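Section 4. Entry Conditions and Health Declarations

Applies to: team managers and accreditation leads using the Vivona entry module for winter events.

Read this section before you load a single athlete. The sales sheet says the module "handles health requirements automatically." It does not decide anything. It stores what you type, compares it with what the host has published, and turns a row green or red. If the host's published rule is out of date, the green row is out of date too.

4.1 Before you start

You will need the host's current entry rules, in the host's own document. A summary passed on by your federation is not the same thing, and neither is a news story. Reporters write "required" for things that are only advised, and team offices have booked needless quarantine rooms on the strength of a headline.

You will also need your delegation list as a spreadsheet. One list can hold up to 1,000 names. Larger lists are accepted without a warning and then cut short, so split them first.

Note: Vivona separates "mandated by host" from "mandated by own committee." Many national committees recommend vaccination and stop there. If yours only recommends it, do not tick the second box to be on the safe side. A ticked box becomes a condition of selection in every letter the module prints.

4.2 Setting the rule level

1. Open Delegation, then Entry Conditions.
2. Choose the event. Test events and the main Games are listed separately, even at the same venue. The Gukberg sliding track appears under both.
3. Under Source of Rule, pick Host, Own Committee or Sport Body. There is no option for "all of the above." If more than one applies, add a row for each.
4. Under Strength, pick Required, Required with Alternative, or Advised.
5. If you picked Required with Alternative, type in the alternative. Quarantine on arrival is the usual one. Leave this field empty and the module treats the rule as plain Required.
6. Save, close the page, open it again and check that Strength has held. In version 3 it sometimes slips back to Advised.

Caution: The button marked Apply Recommended Settings copies the settings most other delegations have chosen. That tells you what is popular. It has no bearing on what your athletes agreed to.

4.3 Loading declarations

1. Send each athlete and staff member the declaration link from the People tab. Do not forward your own link. It opens your account.
2. Set a closing date well ahead of the host's. The reminder emails go out overnight and a good share of them land in junk folders.
3. When the declarations come back, open every one marked Complete. Complete means the last page was reached. It does not mean a document was attached.
4. Compare the name on each certificate with the name on the passport. The automatic match looks at the family name and birth year only, which is a poor test for a relay team with siblings on it.
5. Mark the row Checked by Hand. The module offers Checked as well, with no explanation of the difference. Checked is set by the software. Use the other one.

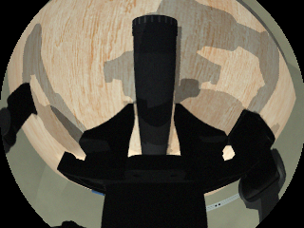 According to Tjoa, step 5 is more caution than most delegations need, and the automatic check did fine on a list of 208 people with no row turned back at the border. Perhaps so. A list where every certificate was in order to begin with will pass any check, including none at all, and the result says little about how the software treats a bad one. Keep step 5.

4.4 Exemptions

Medical exemptions are granted by the host. The module has an Exemption Approved box that anyone with editing rights can tick, and ticking it changes nothing outside your own screen.

1. Send the request through the host's own channel.
2. Wait for the written answer.
3. Attach the answer to the athlete's row.
4. Tick the box.

Note: "Exemption pending" prints on the travel sheet as "Exempt." This was reported in September and marked as fixed. Print one page and look at it before you hand it to an airline desk.

4.5 When the rules change

They will, often late in the evening and often by way of a revised playbook with the same cover as the old one. The module's rule feed comes from Prutodton, and the published promise is same-day updates. We would not plan a charter flight on that promise.

1. Check the host's page yourself each morning in the last weeks before departure.
2. If the text has changed, edit the row under 4.2. Do not delete it and start over, or every declaration attached to it is lost.
3. Press Recheck All. Expect nearly every row to turn amber while this runs. Do not phone the athletes yet.
4. When the colors settle, export the list and save it under a new name. The export writes over the last one without asking.

Caution: Recheck All does not look at people added after the closing date. Late call-ups and replacement coaches have to be checked one at a time, from the People tab.

Continue to Section 5, Travel Sheets and Arrival Slots.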